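Blog > Days Out > Open Days

Reading time: 5 min

An Afternoon at the Esness Open Day

I took a half day on Monday and drove out to Esness, the automation company behind the old feed mill. They open their doors once a year, and I had missed it the last two times. It costs nothing to get in. You sign a sheet, put on a sticker with a number on it (mine was 46), and walk around at your own pace. I had expected safety glasses and a tour group, but there was neither in the main hall.

Parking was on the grass at the back. If it had rained I think we would have been stuck there until evening.

The hall is one long room with a painted walkway down the middle. On the left they had the older machines, the kind that do one job very fast. The first was the Flolline, a packing line that closes small cartons and pushes them onto a belt. A screen over it showed how many cartons it had closed since it was switched on that morning, and when I got there it said 2906. It was loud enough that the woman running it had given up talking and just pointed at things. I watched it for longer than I meant to. There isn't much to follow, since every carton gets the same treatment, but it's hard to walk away from.

Next to that was a pallet wrapper, which I skipped, and a table with old control panels from years back that you could press the buttons on. Most of the kids were there.

The right side of the hall was what I had come for. This is where they keep the Tipoki cells, the two-armed ones. I had read a little about the project on the Esness site last winter and the pages were mostly about software, so I didn't have a clear idea of what the arms would be doing. What they do is handle ordinary stuff. Shopping bags, baskets, books, things you would have on a kitchen counter. After the Flolline it was a big change of pace. The arms move slowly and stop often, and between moves you can hear people talking at the next stand.

There were 4 cells running, each with two arms, and a rope in front so you could stand about six feet back. Each had its own setup and its own job. I spent most of my time at the second one, where the job had to do with a bag.

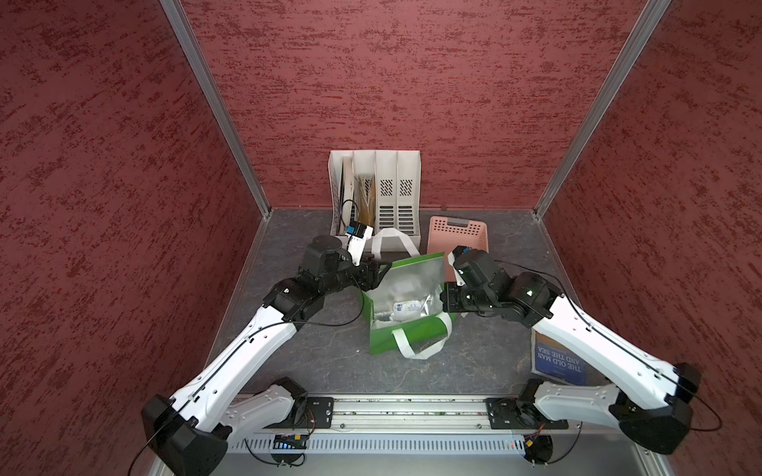

The bag job at the second Tipoki cell, left gripper on the bag near the handle.

A man in an Esness shirt was taking questions there. Somebody asked why they didn't use a stiff box, and he said a box would be too easy. A bag folds, and when you pull on one side the other side moves too. The handles flop wherever they like, and one of them was lying down over the front onto the floor of the cell. He said one arm usually has to hold the bag steady while the other does the useful part, and getting the two to agree on that took them most of last year.

I asked about the little cameras on the grippers. He said the arms need a close look at whatever they are about to touch, and that a view from farther away misses too much once the arms are over the object. He also said the cables are the thing that gives them the most trouble day to day. They run along the outside of the arms, and every joint that bends has to have enough slack but not so much that it catches. I can believe it. I have one desk lamp at home with the same problem.

Somebody's boy wanted to know if the robot had read the book. It was The Old Man and the Sea, a paperback, lying on the floor of the cell partly under the right arm. The man said not yet.

I stayed through several tries. Two went the way they were supposed to, as far as I could tell. On another the gripper closed on nothing, opened, backed off and waited, and a person at the desk pressed a key to start it over. I was glad they left that in. At the trade show I went to a few years ago, anything that went wrong was behind a curtain in ten seconds.

The talk was at 2:30 in the room upstairs. It was about Flarkis, the program they use to plan and replay the arm movements. I followed the first half. The speaker said they had gone through 280 tries at a single folding job before they were happy with how often it worked, and she showed a chart of it. The line goes up, then down for a good while, then up again. When somebody asked about the dip, she said they had changed the gripper pads and had to redo a lot of settings. The second half was for people who write code, and I read the handout instead.

Coffee was free, and the sandwiches were gone by the time the talk let out. If you go next year, eat first. I would also start with the right side of the hall, because it gets crowded later in the afternoon and you can't see much over people's shoulders. The Flolline you can see from anywhere, and hear from the parking area.

I did ask whether any of the Tipoki work would end up in a product. The answer was that they don't know yet. There is a warehouse customer who is interested, and they are planning a longer trial in May. I'll put up another post if they let visitors in for that – the man at the cell thought they might, but he said to check the website first.

Print this page | E-mail this to a friend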